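Ditholm Reader's Kit for Political Study Groups: a review after one winter of use

Our reading circle in Jirthorpe began with nine people and one very old copy of a book on the history of wages. We are mostly workers from the bus depot and from the hospital laundry, plus a few students. For a long time I prepared the meetings alone, and I did it badly. So in February we put our money together and ordered the Reader's Kit from Ditholm, a small publishing cooperative which makes material for union branches and socialist study groups.

The kit costs 16 dollars for each person if you order for a full group. For this you receive a reader of 300 pages, a guide for the discussion leader, a set of question cards and a wall chart of labor history. The chart begins in 1361, with the laws that tried to hold down the pay of farm workers after the plague. I did not know much about this period, and I was happy to see it treated seriously. 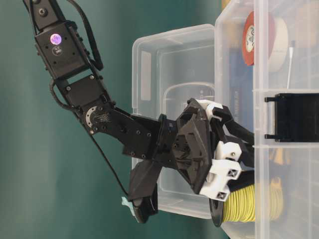 Clear plastic storage bin.

First, the reader. The selection of texts is good and it is not afraid of long ones. Many such collections give you half a page of a famous author and then two pages of explanation. In this one you get whole chapters, and the notes stay at the bottom of the page where they belong. The part about strikes in the textile towns was the best evening we had. People stayed after the end and argued in the parking lot about whether a strike fund should be held by the branch or by the central office.

The weak part is chapter eight, on inflation. It supposes that the reader already knows what a central bank does. Most of our members did not, and I could not explain it well in English, which I learned as an adult. I had to write two pages of my own, and we lost one meeting.

The leader's guide is the reason I would buy the kit again. It gives a plan for each meeting with minutes written beside each part, and it tells you when to stop talking. I needed this advice. It also suggests that a different member opens the discussion each time. At first three people refused. By the fourth meeting they had agreed, and one of them now leads our evenings when I work the late shift.

The question cards are printed on thin card and they bend quickly. Some questions are too easy ("Who gains from low wages?") and everybody gives the same answer. The better ones ask you to defend a position that you do not hold. I would like more of these.

The wall chart is big, too big for the room we use above the bakery in Jiltside. We hung the left half for the first meetings and the right half for the later ones.

I compared the kit with the older course from Sutherland, which our branch still has on the shelf. The Sutherland course is cheaper and has better maps, but it stops before the public sector strikes, and half of our people work in the public sector. For a group of beginners I would choose Ditholm, with some help prepared for chapter eight.

Delivery was slow. The first parcel came without the guide, and I wrote to them 2 times before it was sent.

My mark: four out of five.

Posted 2020-04-15

Comments

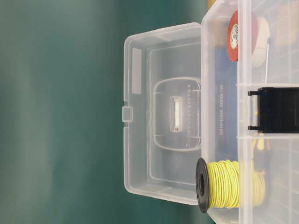 Isabelle Bouchard: We used the same kit in our branch and I agree about the inflation chapter. We skipped it and came back to it at the end, after the chapter on public debt, and in that order it was much easier to follow. I don't agree about the easy cards, though. New people who are shy will answer an easy question, and then they speak again later in the evening. Did you get the revised guide or the first one? Ours had no plan for the last meeting.

Welington Xavier: We have the first one, I think, because our last meeting has no plan either. I will write to Ditholm and ask if they send the missing pages to groups that already paid.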